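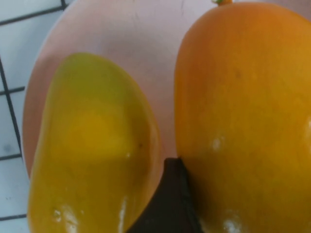 Two mangoes on a pink plate, with a gripper finger between them.

Kitchen tips: choosing a gripper for soft fruit

The Prakonden test kitchen compared the Girnetti and Feko grippers on ripe fruit.

Start at the lowest closing force and raise it in small steps. A mango of 400 g seldom needs the upper settings.

Leave a gap between fruits where possible. If they must sit close together, choose a narrow finger and lower it slowly – glossy skin marks easily.

Wipe the fingers after every 11 lifts.

Check the wrist camera for glare before each session.

Questions may be sent to Malsha Sultana.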